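Moving house with fewer boxes than last time

We have moved three times in 8 years, and each time I've promised myself I would write down what worked before I forgot it. This is the third attempt and the first one I've finished. The move was from Faleo to Gretbridge, a bit over two hours by road, and we did most of it ourselves with a hired truck.

The quote from the removalists was $2,000 more than we wanted to spend. It covered packing, which we didn't need, and a piano surcharge, which we didn't need either as we've never owned a piano. When I rang to have that taken off they said they'd get back to me. I hired the truck the same afternoon.

The bedroom was the first room I packed and the last one I unpacked. Next time I'd do it the other way round. We lived out of two suitcases for the final fortnight and it was fine, but at the new place I spent the first few nights hunting for pillowcases. 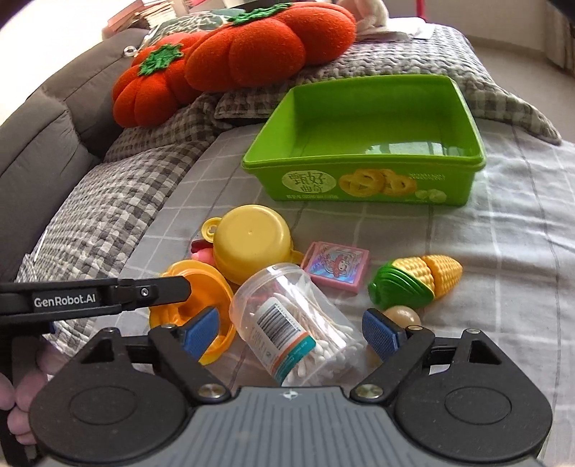 Jibrin Mum commented on the last post that you should pack by the room you're going to, since the room it came from stops existing once the truck leaves. I've thought about that a fair bit. Our old spare room held the ironing board, the camping gear, the printer and all the winter doonas, and at the new house those live in four separate places. I had written SPARE ROOM on the lot. Every one of those boxes got carried down the hall and then carried back out again.

So the labels. I used masking tape and a thick marker, on two sides and never on the lid, as you can't read a lid once something is stacked on it. The tape came off the plastic tubs cleanly. It didn't stick well to the older cardboard, and by the end I was writing straight onto the box.

On cardboard versus plastic: we bought 15 flat-pack cartons from the hardware shop and used every one. They were good for books (small cartons only, please think of your back) and for kitchen things wrapped in tea towels. For linen and clothes I preferred anything with solid sides and a lid. It rained while we were unloading, and the cartons on the driveway went soft at the bottom within minutes. One gave way on the front step. It was full of sheets, so no harm done, but they all had to be washed.
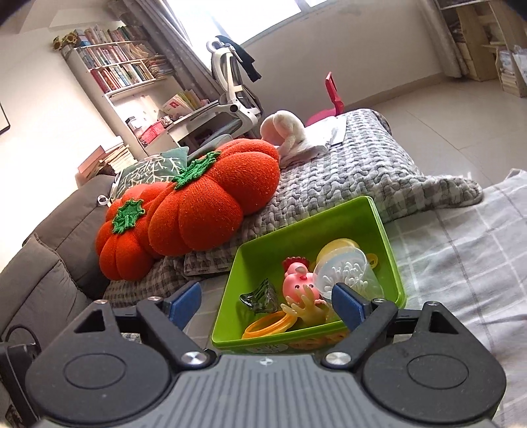 Is it worth paying for the proper moving boxes?
For books and crockery, I think so. For everything else, ask at the bottle shop or the greengrocer a week or two ahead, and use the suitcases and tubs you already own before you buy anything.

The truck was the part I'd worried about most and it was easier than expected. Heavy things went against the cab, mattresses along the side, and the fridge stood upright and strapped. We left the fridge off overnight at the other end. The washing machine should have had its transit bolts put back in, and I knew exactly which drawer they were in, and the drawer was already at the front of the truck. It seems to have survived.

Things I forgot: the mail redirection, which I lodged late; the hose, still on the tap in Faleo as far as I know; and the council bin calendar, so we missed the first recycling pickup and had a garage full of flattened cardboard. The Gretbridge tip takes it for free if you can fit it in the car. It took a few trips.

The electricity was on when we arrived. The internet was not, and wasn't for a while. I'd book that well before you think you need to, and get the reference number in writing.

We gave away the old bookcase, a bar heater and a set of garden chairs before we left. I don't miss any of it. I do miss the lemon tree, but it was in the ground and it wasn't ours.
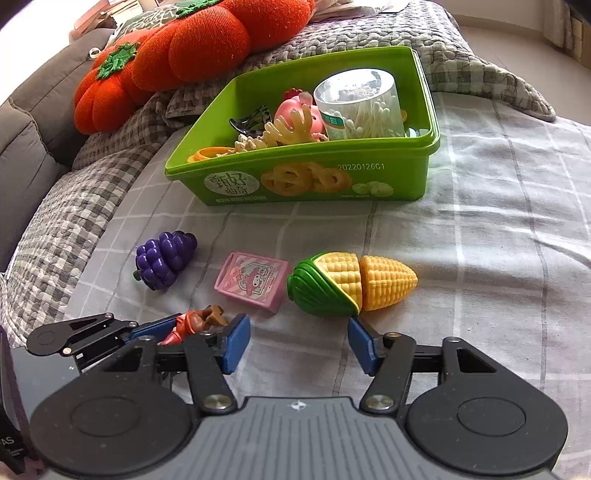
GRETBRIDGE, March 24, 2026

Adding a short update now that we've been in a while. All the boxes are empty except one in the garage marked MISC, which I have opened twice and closed again. The linen cupboard is finally sorted, with the sheets for each bed folded inside one of their own pillowcases — an old trick, but I'd never bothered before.

A few people asked about the drive. We went through Semport to avoid the hill, and with a full load I'd do the same again. There's a servo on the far side with room to park a truck, and the pies are decent. Fill up there, as the one closer to Gretbridge shuts early.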